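Skundell JB-2 surface junction box with window cover

Aug 17, 2023

Reviewed by Bảo Lục

Most product pages for small electrical enclosures are written as if the box were going to orbit. Skundell's is no exception. The JB-2 is sold as a "complete small-circuit housing solution," and I have learned to be careful with the word solution when it is attached to a plastic box with a lid.

So what do you get? A gray box with a raised post in each corner, a separate cover with a tinted window, and a length of DIN rail down the middle. Terminals and modules are extra in most of the listings I looked at, though the photos on those listings are happy to show the box full. Read the small print before you pay. One seller, Wedby, charges for the rail as well and mentions it only on the last screen.

The box is meant for a garage, a shed or a workshop wall, where a few circuits come together and somebody will want to look inside once in a while. It is an indoor product. The listing talks about "tough environments" without saying what those are, and I would not hang it outside on the strength of that.

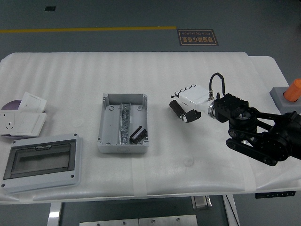
ENCLOSURES & FITTINGS

Start with the cover, since that is what Skundell wants you to look at. The window is smoky and see-through, set into a gray plastic frame, with a small latch tab at the top center. The idea is that you can check a module without taking the whole cover off. Fine, as far as it goes. Smoky plastic looks smart in a catalog and is less helpful in a dim garage, where I ended up using a flashlight to read a label that clear plastic would have let me read from the door. Jonder sells a similar box with a clear window for less money. It isn't as good-looking. I know which one I'd want at night with the power out.

The latch is my main worry. It works now. Small plastic tabs always work now. Skundell says it is good for 3,000 openings, and gives no word on how that was tested or at what temperature. I opened and closed mine 50 times while sitting at a bench, which proves very little, and it felt the same at the end as it did at the beginning. Ask me again after a couple of winters.

The box itself I have fewer complaints about. The corner posts feel stiff, and the cover sat flat on mine the first time I tried it. There is decent room on each side of the rail, so you are not folding wires back on themselves to make them fit. The rail runs straight down the center, which suits a short column of screw terminals or one upright module. If you were hoping to fit two rows, pick a different box.

What I would not do is take the word "complete" seriously. A typical small job also calls for a wall socket, a light switch, a few terminal blocks and whatever the box is going to be mounted on. Skundell will sell you a matching white socket panel and square rocker switch, and the pair looks clean enough. They are also perfectly ordinary. If you already have a socket and a switch in a drawer, use those, provided they are rated for your circuit.

Fitting is simple on paper. Lay the parts out before you start, check that the module clips onto the rail before the box goes on the wall, and put the cover screws somewhere they can't roll. The instruction sheet is a single folded page with drawings too small to follow. It skips the question of which way up the cover goes, so decide where you want the latch and dry-fit it first. And the usual warning applies: turn off the supply and test that it's dead, and if you are not qualified to do this kind of work where you live, hire someone who is.
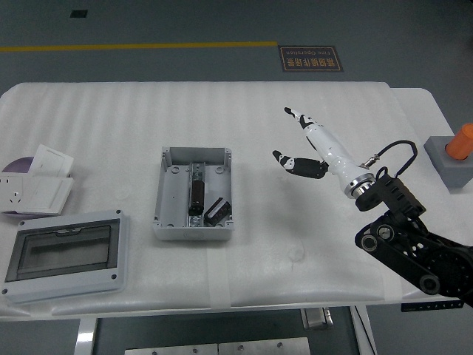

Open box with a module upright on the rail and the window cover to the left.

About that module. A single upright unit leaves plenty of space, and there is room for a second small part in the bottom of the box if you are only trying things for size. Don't leave it like that. Anything going into service belongs on the rail, and the JB-2 has no side clips or pockets to hold a part that isn't. I'd have liked a second mounting point – even a molded slot would do.

I also tried a Phùng timer module in it, because I had one. It clipped on with a firm push and came off with a flat screwdriver and some bad language. The fit is tight. That may be the rail or it may be the timer, and neither company's data sheet settled it for me.

Price is where I start to lose patience. The JB-2 went up in April with no change to the product that I can find, and the "new improved seal" on the current listing reads word for word like the old seal on the old listing. I wrote to Skundell to ask what had been improved. They sent me a coupon.

Would I buy it again? For a workshop wall where looks count a little, yes, if it was on sale and I had checked what was in the package. At full price I'd get the Jonder and put up with the plainer frame. The Skundell is a decent gray box with a nice window, and the page selling it should say so and stop there.

Good: stiff box, room beside the rail, cover fits flat
Not so good: dark window, poor instructions, vague claims about the seal and latch

100 shares | 3 comments

rustyconduit
Had the older one up for years in the garage. Latch is still fine, window is scratched to bits from wiping it. Don't use paper towels.

M. in the basement
Does the Jonder cover fit the Skundell box? They look the same size in the photos but I've been burned before.

Bảo Lục
Not on mine. The screw holes are off by a hair. Close enough to make you try it, which I did.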